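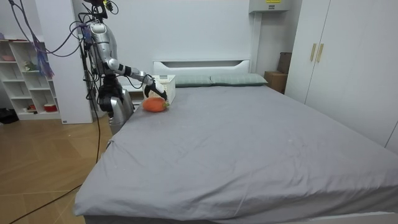

## 4. Clearing the bed before changing the sheet

Do this each time the bedding is changed. You need one open basket with perforated sides. Don't use a basket with a lid.

1. Stand the basket on the mattress at the headboard end, near the left pillow. Leave the pillows against the headboard for now.
2. Pick up soft toys and other small items one at a time and put them in the basket. Start with whatever is nearest to it.
3. Run a flat hand over the sheet from the headboard to the foot. Small parts are easily missed in the creases.
4. Lift each pillow, check behind it and put it back.
5. Move the basket to the shelving unit and return the toys to their cubbies.

**Note:** The Skasgate bedside table is 400 mm wide. A full basket will overhang it, so use the floor if you need to put the basket down.

**Caution:** Do not load the basket above 28 litres. Lift it with both hands, from underneath.

**Caution:** Do not hang the basket from the slot in the headboard.

Marks left on the sheet are covered in section 5. For spare baskets, quote part 467 when ordering from Dremach.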